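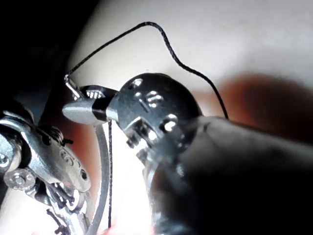

Slide 1. Good morning. Thanks to Maxine Maihi for the invitation. I'm talking about how Wiltham library changed its late fees, and what happened to returns.

Slide 2. Background. Two branches, Oakley and Brundach. Before the change, 1,356 cardholders were blocked for unpaid fees. Most had stopped coming in. Pause here, let them read the chart.

Slide 3. What we did. Fees on children's books ended in February. Adult fees stayed until the board vote on 11/29/21. Jihad Saab wrote the letter to blocked members. Read the second paragraph out loud.

Slide 4. Results. 300 people came back in the first month. They returned 124 long overdue items, 76 of them at Brundach. Skip the branch table if we're running behind.

Slide 5. Problems. Waiting times for new fiction got longer. Darcy Ruawai cut the loan on those titles to two weeks and we had complaints. Say so plainly, someone will ask.

Slide 6. Costs. Fee income was small next to staff time at the desk. Tipene Ellery has the full budget sheet and will send it on request.

Questions, ten minutes. Handouts are by the door.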